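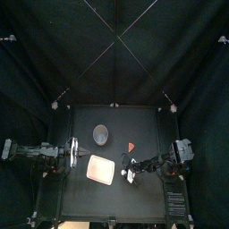 Room Acoustics, Unit 3: Curtains and other porous absorbers
Module leader: Ida Baumgart
Laboratory classes: Estela Mansilla

Read Unit 2 (decay of sound in a closed room) before this one. The symbols are unchanged: V is room volume in cubic metres, S is surface area in square metres, alpha is the absorption coefficient of a surface and A is total absorption in square metres.

3.1 How a porous material absorbs

Sound moves air to and fro. When the air has to move through narrow passages between fibres, friction at the fibre surfaces turns part of the sound energy into heat. The rise in temperature is far too small to notice. Two conditions must be met. Air must be able to enter the material, and it must meet enough resistance once inside. A sealed plastic sheet fails on the first count and an open net on the second.

The quantity used to describe this is the specific airflow resistance, in pascal seconds per metre. The characteristic impedance of air is close to 413 in the same units at room temperature. A thin cloth whose resistance is well below this figure lets most of the sound through, reflects off the wall behind and absorbs little on either pass. A very tight weave reflects from its front face. Useful curtain cloths lie between one and three times the impedance of air.

Weight per unit area is often quoted by suppliers in place of flow resistance. The two are loosely linked. A heavy cloth with a coated back may perform worse than a lighter uncoated one.

3.2 Position relative to the wall

At a rigid wall the air cannot move, so the particle velocity is zero. A thin cloth lying flat against the wall is therefore in the worst possible place. Velocity reaches its first maximum a quarter of a wavelength out from the wall. For a gap d and a speed of sound c, the frequency of best absorption at normal incidence is

f = c / (4d)

With c = 343 m/s and d = 0.12 m, f is 715 Hz. Doubling the gap to 0.24 m lowers it to 357 Hz. Absorption falls to a minimum where the gap equals half a wavelength, then rises again. In a real room sound arrives from many directions and the minima are partly filled in.

3.3 Fullness

Fullness is the ratio of flat cloth width to hung width. A curtain at 100 per cent fullness uses twice as much cloth as the width it covers. Folds add material, and they vary the distance between cloth and wall, which spreads the absorption over a wider band. Coefficients must always be quoted with the fullness and the gap. A coefficient without them cannot be used in a calculation.

3.4 Worked example

The Illow room has a volume of 608 cubic metres. Its measured reverberation time at 500 Hz is 1.4 s and the target is 0.8 s. Using Sabine's formula,

T = 0.161 V / A

Present absorption: A = 0.161 x 608 / 1.4 = 69.9 square metres
Required absorption: A = 0.161 x 608 / 0.8 = 122.4 square metres
To be added: 52.5 square metres

The curtain has alpha = 0.55 at 500 Hz, hung at 100 per cent fullness. The painted wall it covers has alpha = 0.03. The net gain is 0.52 per square metre of wall covered, so the area needed is 52.5 / 0.52 = 101 square metres.

The most common error in last year's scripts was to leave out the absorption of the covered wall. Here the effect is small. Over carpet or mineral tile it is not.

3.5 Limits of the method

Sabine's formula assumes a diffuse field. If the curtain is placed on one pair of walls only, sound travelling between the other pair decays slowly and the measured time will exceed the predicted one. Flutter echo between bare parallel walls is a further sign of this.

Curtains do little at 125 Hz at ordinary spacings. A room treated only with cloth will sound dull at high frequencies and remain boomy at the bottom. Panel or resonant absorbers are dealt with in Unit 4.

Curtains are also poor sound insulators. Absorption inside a room and transmission between rooms are separate quantities and must be kept apart in written answers.

3.6 Problems

1. Find the gap that places the first absorption maximum at 500 Hz.
2. Repeat the example in 3.4 for a room of 731 cubic metres with the same two reverberation times.
3. A cloth is moved from 0.12 m to 0.05 m from the wall. State the change in the frequency of the first maximum and comment on the effect for speech.

Written work is handed in at the September laboratory class.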